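Sep 28, 2024

Adhesive shelf life, round 2

Started at 8 again to get the humidity chamber before anyone else wanted it. Question is still the one from April: does the Histlow two-part really lose strength after its printed date, or is the date a way of selling more tubes? I went in suspecting the second. I now suspect I don't have the data to suspect anything.

What I have: 256 lap joints, half from in-date tubes, half from expired. Same steel coupons, same degrease, same clamps, 24 hours at room temperature. Pulled them on the old frame by the window. Vikas Garg did the second half of the pulls while I was at the dentist, so there is an operator change right in the middle of the set. He says he followed the sheet. I believe him, but the sheet doesn't say how hard to snug the grips and I never wrote that down.

Averages first, because everyone will ask. Expired batch came out a bit lower. I'm not writing the number here in big letters because it will end up on a slide. The spread inside each batch is wider than the gap between them, and four of the worst joints all came off the same clamp. Took that clamp apart and the jaw face has a lip on it you can feel with a thumbnail. How long has it been like that? If it was like that in April then round 1 goes in the bin too.

Arvo Lahtinen's view is that I should drop the four and report the rest. I don't like it. If the bad clamp had given me four very strong joints I doubt either of us would have gone looking for a lip. Either all the joints from that clamp go, good and bad, or none do. Going to pull the clamp numbers off the coupons on Monday and see what is left. 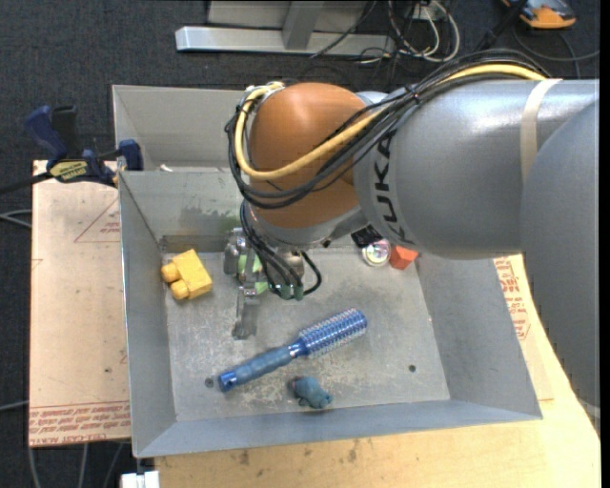 Second worry is mix ratio. The Pason nozzles are supposed to give an even blend after the first squeeze, and we throw the first squeeze away. Fine. But the older tubes are stiffer on the hardener side, and a stiff hardener in a shared plunger could come out short. Then what I'm measuring is a bad mix, and "expired adhesive is weaker" is only true for people using that nozzle. Hand-weighed mixes would settle it. Weighed two small ones this afternoon on the Cao balance and got cures that looked the same to me, but two is nothing and my eye is not a test method.

Also not happy with the humidity log. It claims a flat line all night, to the decimal. Nothing in this building is flat all night. Either the sensor is stuck or the logger is repeating its last reading when it drops out. Breathed on the probe and waited. It moved, slowly, so it isn't dead. Still think the logger is filling gaps. Left the cheap dial gauge in there next to it as a second opinion.

Read the Skiltance application note again over lunch. They claim "no measurable change" two years past date. No sample size, no surface prep, and one chart whose axis starts well above zero. They also sell the storage cabinets. Filed under maybe.

To do
– clamp numbers off all coupons, then decide about exclusions before looking at the strengths again
– stone the lip off the jaw, or better, replace the jaw and keep the old one
– write grip torque into the sheet (Vikas, what did you use? put it here)
– weighed mixes, enough of them to mean something
– raw logger file, not the export
– coupon order is $1,357 if we redo the whole thing. Ask before ordering.

Where I stand tonight: small drop, possibly real, possibly the clamp, possibly the nozzle. Please don't throw out the expired stock on the strength of this page, and please don't use it on anything that holds weight either. The tubes are on the bottom shelf of the cold cupboard with orange tape on the caps.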